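Taking hold of the dinner plate: Clornside's gripper comparison

By Selorm Ofori

Crockery is an awkward class of object for a robot. A dinner plate is wide, thin at the rim and heavier than it looks, and its glaze offers little for a fingertip to work against. When it is lifted by the edge, the whole of its weight hangs to one side of the grip and tries to turn in the fingers. A person compensates without noticing. A parallel gripper has only the friction of its pads and the force of its motor, and neither can be increased indefinitely before the plate chips or the pads give out.

The manipulation laboratory at Clornside has spent the better part of a year on this difficulty. Its programme, known internally as Forham, compares finger coverings, closing forces and camera positions for two-armed robots intended to work in residential kitchens, and in particular in the small shared kitchens of assisted living centres. The programme's first report was circulated to partner organisations in February. It is a modest document, concerned almost entirely with the last few centimetres of the arm, and it has attracted more correspondence than its authors expected.

The comparison was designed to be narrow. The arms, their mounting and the control software were held constant throughout. What changed was the covering on the fingers, the force at which they closed, and the camera from which the controller took its principal view. Two coverings were carried through to the final stage. The first, supplied under the name Pernov, is a smooth elastomer sleeve. The second, Montes, is a textured wrap applied by hand over the finger and trimmed at the tip. Both were tested on plates and bowls of ordinary domestic manufacture, bought in sets so that broken pieces could be replaced with like.

Each trial followed the same course. One arm took the object by the rim, lifted it clear of the table, turned it upright and held it for a fixed interval before either lowering it or presenting it to the second arm. The hold was included because rotation under load is slow. A plate that appears secure at the moment of lifting may creep through several degrees before the interval has ended, and a controller that has assumed a fixed grasp will then present it to the other gripper at the wrong angle. 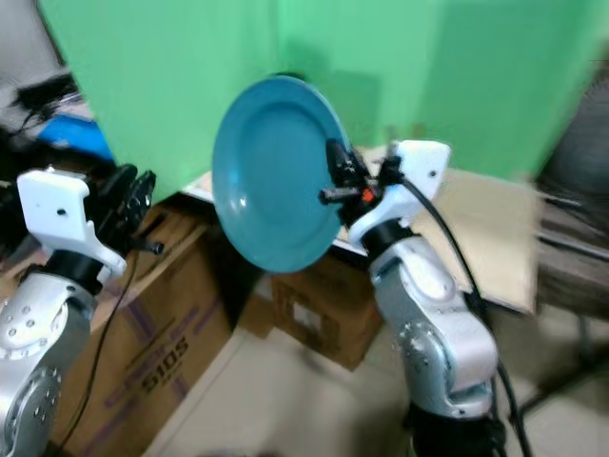 Thandeka Abara, writing in response to the circulated report, asks whether the upright hold is a fair test at all. In her view a household robot ought to carry a plate flat, as a waiter does, and a laboratory that chooses the hardest posture will end by recommending more force than any kitchen requires. She would sooner see the effort spent on getting a second hand under the plate early.

The objection is a reasonable one, and the laboratory has taken it up in the plan for its next round. Its reply is that the upright posture cannot be avoided altogether. Plates stand on edge in a drying rack and in the lower basket of a dishwasher, and a robot that is unable to hold them that way can lay a table but cannot clear one. The report accepts, however, that the flat carry should have been measured alongside the upright one, and that the closing forces it recommends ought to be read as an upper bound.

On the central question, the findings favour texture, with reservations. Over a series of 41 matched trials, the Montes wrap held its angle more consistently than the Pernov sleeve at every closing force tried. The difference was greatest at the low end of the range, where the smooth sleeve allowed the plate to swing downward under its own weight. At the highest force the two were difficult to separate. The practical conclusion is that a textured covering permits the gripper to be run more gently, with benefits for the motor and for the crockery.

The reservations concern durability and cleaning. A textured surface collects residue, and the laboratory has not yet worked with food soils or detergent. It also wears unevenly. A glazed rim is a hard, narrow edge, and it bears on the same small area of the finger at each grasp.

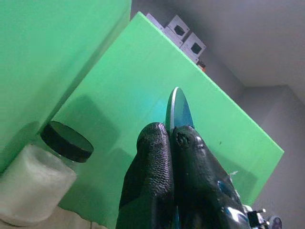
Wear of this kind is difficult to express as a single figure. The laboratory set a service target of 3,000 grasps for each covering, on the reasoning that a technician should not be called to an assisted living centre more often than the building's other equipment demands. Neither covering reached the target without attention. The smooth sleeve tended to fail by splitting, after which it had to be replaced whole. The wrap failed gradually, lifting first along its cut edges, and could be repaired in place with tape. Staff at Clornside came to prefer the second kind of failure, as it gave warning and seldom ended a day's work.

There was less agreement over cameras. The programme compared a view from the head of the robot with a view from a small unit mounted at the wrist. The head camera sees both arms and most of the table, and it is indispensable when an object is to be passed across. Its weakness appears at the instant of contact, when the gripper itself is apt to cover the rim. The wrist camera has the opposite character. It looks along the fingers and follows them everywhere, so the point of contact is never far from the middle of the view, but it has little sense of where the rest of the robot may be.

In single-arm work the wrist view was plainly the better of the two. The controller could see the gap between the fingers and correct its approach while closing. In two-armed work the advantage narrowed, and on crowded settings it disappeared. A table laid with several pieces asks the controller to distinguish the rim it wants from others nearby, to keep clear of cutlery, and to know when the opposite gripper is arriving over the far side of the same plate.

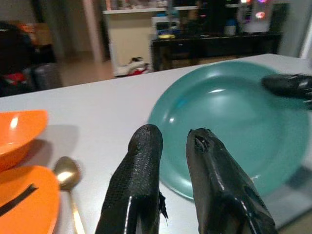 What the controller makes of it

The software side of the programme received less notice in the report than it perhaps deserved. Two controllers were tried. The first followed a fixed sequence: approach, close, confirm, lift. It confirmed a grasp by comparing the finger gap with the expected thickness of the rim, and if the two did not agree within 3 millimetres it opened and began again. The second dispensed with the sequence and adjusted the motion of the arm continuously in response to the camera images.

The fixed sequence was slower, and it was the more predictable of the two. Technicians could say at any moment what it was attempting and why it had stopped. The continuous controller recovered from small errors that would have sent the first back to its starting position, and on plates it completed the lift sooner. It was also more sensitive to the state of the fingers. When a covering was renewed, its performance dipped for the first 20 grasps before settling, an effect the laboratory attributes to the altered appearance of the fingertips in the wrist view. The fixed sequence was indifferent to such changes.

This dependence on appearance has consequences for maintenance. A repair that is mechanically sound may still disturb a controller that has learned from images of an earlier repair, and the laboratory now keeps a record of every strip of tape applied and every tip trimmed.

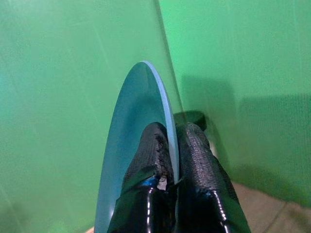
The record has altered how the laboratory thinks about its own procedures. Coverings were at first renewed whenever they looked shabby, a habit carried over from earlier work with suction cups. The present rule is that a finger stays in service until its gripping surface is compromised, whatever its appearance elsewhere. A padded tip that has begun to fray along its upper edge, or a small tear showing pale material where the textured wrap meets the glossy tape, is noted and left alone so long as the plate's edge is still clamped squarely between the two fingers. The rule has reduced interruptions, and it has given the continuous controller a steadier set of conditions in which to work.

Several questions remain open. The report makes no recommendation on finger width, although a broader finger would resist rotation better and would also be harder to fit between stacked bowls. It says little about cutlery, where the difficulty lies less in holding the object than in getting beneath it. Nor does it settle the choice of camera. The provisional arrangement at Clornside is to use both views, with the head camera governing the approach and the wrist camera taking precedence once the fingers are near the rim. The hand-over between them is abrupt at present, and smoothing it is the principal task assigned to the software group.

The second round of the Forham programme opened in May 2021. It adds the flat carry, a washing cycle between trials, and a wider range of glazes, including unglazed stoneware of the sort favoured by several of the partner centres. The Pernov sleeve will return in a ribbed version. The Montes wrap will be tested as supplied and with its edges sealed. Organisations wishing to contribute crockery in matched sets may write to the laboratory, which asks that chipped pieces be included and marked as such.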